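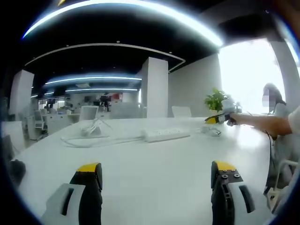

Chapter 2
Watching a demonstration

Most people meet automation for the first time as visitors. They are shown into a room, someone picks up a tool or presses a button, and for a few minutes a task is done in front of them. This chapter is about how to make good use of those minutes.

The visit we follow was made in June by a class of 12 from Prellcombe to the offices of Zenham, a firm that teaches robots to handle everyday objects. The demonstration dealt with cables and power strips. It lasted 90 minutes, including questions.

Cables are a hard subject for a robot. A box keeps its shape when it is lifted, but a cable bends, slides and catches on things. A person deals with this without thinking. To pass the skill on, Zenham records people doing the work with hand-held grippers, which have two fingers like those on a robot arm.

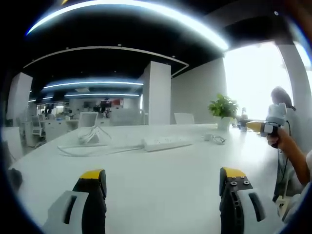 R. Akpan

A white power strip on a white table is a good test of what a visitor notices. Look at the edges of things and at where each cord runs. Then look at the hand on the gripper – its angle, and how far the wrist has to turn.

Before a visit, write down 2 questions you want answered. The Prellcombe class asked how long a person needs to learn the gripper, and what is done with a recording that goes wrong. Both were better questions than "How much does it cost?", which the firm's leaflet already covered.

During the visit, make notes in the order things happen. Leave opinions until later. Section 2.1 sets out a simple page for this, first used on a trip to the packing works at Prullorcombe, and Section 2.2 compares notes from both visits.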